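Cardboard tray

A cardboard tray is a shallow, open-topped container made from corrugated or solid board. It differs from a carton in having no lid or closing flaps, and it is used wherever goods need to be kept together but stay within reach. Common settings include shop shelves, produce markets, workshops, post rooms and household drawers. In some trades the word "flat" is used for the same thing, mainly for trays that carry drinks cans or seedlings.

Construction

Most trays are made from single-wall corrugated board, in which a wavy inner layer (the fluting) is glued between two flat liners. The board is cut and creased as one piece, and the four walls are folded up from the base. Corners are held with glue, staples or tucked tabs. A tray with glued corners is stiffer, while one with tabs can be shipped flat and put together by hand.

Brown is the usual color, as the liners are generally left unbleached. White-faced board costs more and is found mainly in retail display. The cut edge along the top of a wall is the weakest point – it frays with handling and softens quickly in damp air. Some makers fold the wall over on itself to give a double thickness at the rim.

Trays are also made at home or on the bench by cutting down a larger box. The walls are marked at one height all the way round and trimmed with a utility knife against a metal ruler. A cut-down box keeps the original floor, including the taped seam if there is one.

Use in workshops

On a workbench a tray serves as a temporary holding place for small tools, fasteners, offcuts and rolls of tape. It stops round items from rolling and can be lifted away when the bench is needed for something else. Where the bench is covered in dark cloth or felt, a light brown tray is easy to find at a glance.

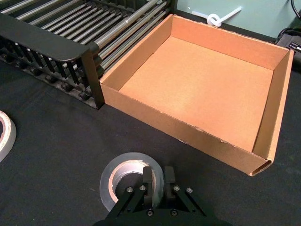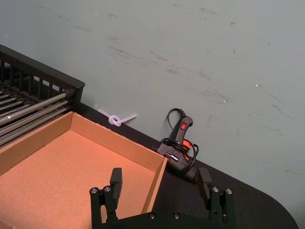

Open corrugated trays on a black work surface, the first with a roll of duct tape nearby.

Tape is often stored beside the tray instead of in it. Rolls laid flat take up more floor space than rolls stood on edge, and a wide roll may be taller than the walls. The handbook Bench Storage for Small Shops, by Noemi Gallagher and Adeel Sethi, advises a wall height of 4 inches for mixed supplies and warns against deeper trays, in which small parts tend to collect unseen under larger ones.

Wire racks are a common companion. Trays slide onto the shelf as makeshift drawers, although a thin base will sag between widely spaced rods. A sheet of hardboard under the tray corrects this.

Sizes and naming

There is no single standard. The Clivell catalog lists its trays by inside length in millimeters, with the 300 intended for shelves and the 546 for benches. Gosa, a smaller maker, uses letters, and its two largest sizes are close to the Clivell 546. Outside measurements are slightly greater because of the board thickness, a frequent source of error when trays are ordered to fit a cabinet.

Care and disposal

Trays last longest when kept dry and off concrete floors. Worn corners can be repaired with paper tape, which can usually stay on when the tray is recycled. Duct tape makes a stronger repair but should be peeled off first. Board soaked with oil or grease is generally refused by paper recyclers.

See also

Corrugated fiberboard
Parts bin
Wire shelving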